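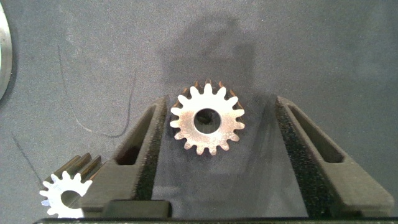
夹爪夹持十六齿直齿轮，腕部相机视角

【产线简讯】Prelell单元保养小记

上周把Prelell单元的夹爪重新调了一遍。起因是五月换过指垫以后，小齿轮老夹偏，Hafiz Simanjuntak那边反馈了两次。先查指垫。内侧那层黑色垫子，边角翘不翘、有没有金属屑，拿无尘布擦，别用酒精，胶会软。

然后是零点。张开到底，回零，再合，读数差超过2个点就重来。这步急不得，上回就是赶时间跳过去了。
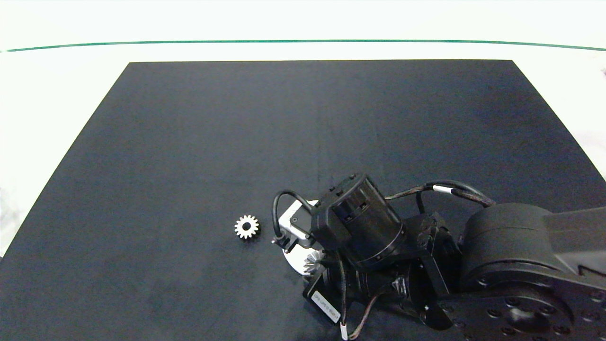 线缆也顺手看了。腕部到大关节那一段，转到极限位时不能绷紧，标签别撕，掉了的补上。接头插到底，听到咔一声才算。螺丝按对角顺序紧，力矩表贴在柜门里侧，Loretta Tran新打的那张，旧的作废。

取放测试用小直齿轮，平放在黑垫子上，夹起、立住、放回，一共跑144次。中间停6次看指垫。程序名没改，还是Tarkuvora那个，速度先降一挡在跑。

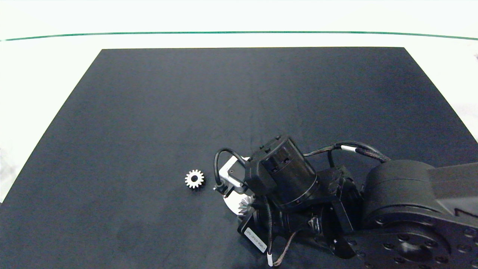

小直齿轮平放在垫面上，机械臂位于右侧

垫子上有浮灰的，开工前吹一下。腕部相机的镜头也擦，擦完要重新对焦，对焦以齿顶边缘清楚为准，不要只看中间的孔。曝光别开太高，齿面一反光轮廓就糊，识别会漏齿。
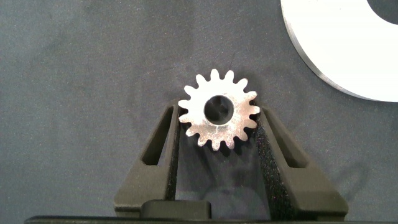

夹持位置统一改成夹下半圈，两指对称，上面的齿要露出指尖。参数已经存进配方16，旧配方先留着别删。Delphine Montoya下周来教夜班做回零，要听的自已报名，找Tsutomu Hosoda登记。

备用指垫还剩2副，已经下单了，到货放Rimalley仓的小件架。谁拿了记得签字！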